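Home | Products | Set-up Guides | Spare Parts | Contact

Garimis Storage Series
Set-up and Use Guide, Section 9: Sorting a Mixed Worktop
October 2026

9.1 Purpose

This section covers the sorting of a shared table used for both food and desk work. It applies to the Callness panel table and to any light-colored top of similar size. Read Section 2 (Assembly and Leveling) first. Do not load the table until the leveling feet have been locked.

9.2 Before you start

The procedure uses one open basket with a cut-out handle, one upright pen holder, and one bowl for fruit. A small waste bag is also needed. Lids are not used in this section.

Clear the floor space in front of the table so that items can be carried away without crossing a cable or a chair leg.

NOTE: The basket and the pen holder should both be empty at the start. Contents left over from an earlier session are easily mixed with the new ones and must then be sorted twice.

9.3 Placing the containers

1. Set the fruit bowl at the back left of the table. Leave a hand's width between the bowl and the table edge.

2. Set the pen holder at the back, near the center. Check that it stands flat and does not rock.

3. Set the basket at the back right, with the handle on the far side. The near side stays clear for loading.

4. Keep the front half of the table free of containers. Items waiting to be sorted are placed here.

CAUTION: Do not stand a container across the joint between two table panels. A narrow base may tip if the panels have settled at different heights. See 2.4 for adjustment.

9.4 Removing waste

1. Pick up all loose wrapping first. Clear film is hard to see on a white surface and may be carried into the basket under another item.

2. Press the film into a ball and place it in the waste bag. Do not place it in the basket, even for a short time.

3. Pass a flat hand over the table to find any remaining pieces.

4. Close the waste bag and take it off the table before continuing.

CAUTION: Keep plastic film out of the reach of small children.

9.5 Bottles

1. Check that the cap is fully closed before lifting a bottle that is lying on its side.

2. Hold the bottle around the body and turn it upright over the table. Do not lift it by the cap.

3. Wipe the body and base with a dry cloth. If oil is found, use a cloth with a little dish soap, then a dry cloth.

4. Place the bottle upright in the basket, against a corner. If the bottle is taller than the basket wall, carry the basket with one hand on the bottle.

NOTE: Oil left on the table top will spread to paper and to the grip of writing tools. If a leak is found, complete 9.7 before 9.6.

9.6 Writing and measuring tools

1. Separate tools that are lying across each other. Lift the top item first.

2. Place pens and pencils in the holder with the point down. Close all caps.

3. Place a short ruler in the holder with the numbered end up. A ruler longer than twice the height of the holder is stored flat in a drawer.

4. Do not overfill the holder. Tools should move freely when one is pulled out.

NOTE: Mesh holders allow dust and graphite to fall through. A paper liner (part no. 248) may be cut to fit the base.

9.7 Cleaning the surface

1. Wipe the table from back to front with a damp cloth. Lift each container as you reach it and return it to the same place.

2. Dry the joint between panels with a folded cloth. Standing water may enter the core of the panel.

3. Do not use scouring powder, steel wool, or any product containing bleach.

9.8 Fruit

1. Remove stickers and any packaging before placing fruit in the bowl.

2. Keep grapes on the stem. Loose grapes roll, and are easily crushed under other items.

3. Do not store the bowl in the basket. Bowls with a shaped rim may chip against the basket wall.

4. Wash and dry the bowl each time it is emptied.

9.9 Care of the basket

Perforated baskets may be rinsed under warm water. Use a soft brush for the holes. Do not place the basket on a stove, a radiator, or in direct sun behind glass. The Clavanine insert supplied with larger sets must be taken out before washing and dried separately.

9.10 Changes in this edition

Step 9.5.4 was revised in June following comments from Leonie Partington at the Godoy service desk. The earlier text allowed bottles to be stored lying down. This is no longer recommended for any basket in the series. Page 97 (spare parts) has been updated to match.

Share 9 | Comments 2 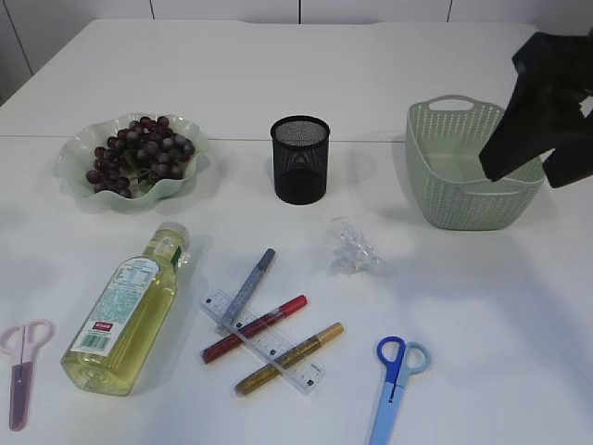 Owners of the previous edition should also replace the loading card inside the drawer, as it still shows the old bottle position. Replacement cards are ordered in the same way as spare parts.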